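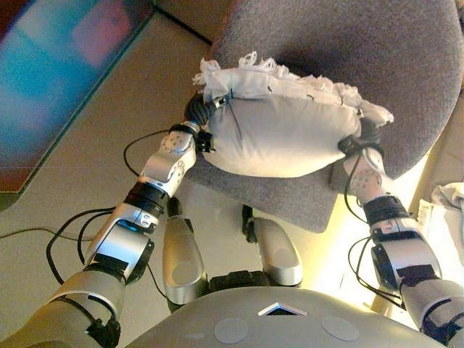 4.3 Recording a two-handed task

Use this procedure to teach the robot a placing task by remote control. The steps use a cushion and a chair. Other soft items are handled the same way.

Before you start

Finish the glove calibration in section 4.2. Put the chair within reach of both arms and keep the floor clear between the chair and the robot.

CAUTION: Check that the arm cables hang free and cannot catch on the chair. Keep other people out of reach of the arms until the session is closed.

1. Open Harkmont Teach on the operator station and select New Task.

2. Enter a task name and set the episode limit to 60 seconds.

3. Put on both gloves. Hold your hands in the start pose until the status line reads Linked.

4. Press the left pedal to begin recording.

5. Bring the hands to opposite ends of the cushion and close the fingers slowly. Stop closing when the cushion is held — more force only bunches the filling.

6. Lift with both arms at the same speed. Keep the cushion level.

7. Move the cushion over the seat, lower it, and open both hands.

8. Draw the hands back before you raise them, so the fingertips do not drag on loose threads or trim.

9. Press the left pedal again to stop. Select Keep or Discard.

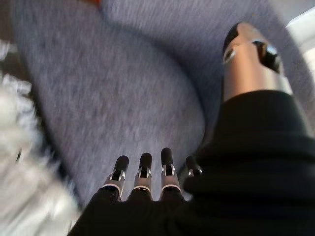
Figure 4-6. Wrist view: fingers and thumb over a textured surface. Blur from motion.

Note: Short stretches of blur in the wrist view do not spoil an episode. If the blur lasts longer than 2 seconds, discard the episode and repeat it at a slower pace.

10. Return the cushion to its starting place and repeat from step 4. Record 60 kept episodes before you send the task for training. Change the starting position a little each time.

If a hand stops following the glove, press the right pedal to hold the arms in place, then repeat step 3. If the link drops again, close the session and go back to section 4.2.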